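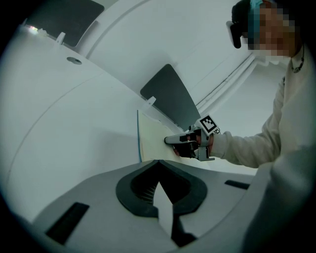 Page last changed: Saturday, 16:40

Jumpers, then. I promised in the last newsletter that I'd write up what I learned from a winter of knitting in wool that cost more than my boots, and I've had enough messages nagging me (nicely!) that I'd better get on with it.

My big plain cream one is finally done. The yarn came from the little mill shop at Raltby, the one up the steps behind the bus station, and it took 6 balls with barely enough left over to sew in a pocket I then decided against. I knitted the body twice. The first go was fine until the armholes, when I tried it on and found I'd made something for a much wider person - so back it all came, one wet evening, with the radio on.

Things I'd do differently: swatch properly, and wash the swatch. Drameck wool grows in the bath. Mine gained a good bit in the sleeves and I've ended up turning the cuffs back, which I quite like now. Dry it flat on a towel and keep the cat out of the room.

For anyone wanting to start, the Prumach pattern leaflet is back in print and it's the one I'd go for. Top down, no seams, and the neck is easy to pick up. You'll want 400 grams for the smallest size, and a longer cable needle than it says.

We're swapping leftover balls again in July, same hall as before, and there'll be tea. Bring anything except that scratchy orange stuff, I've still got 3 bags of it under the stairs. Next time I'm doing moths, so send me your horror stories.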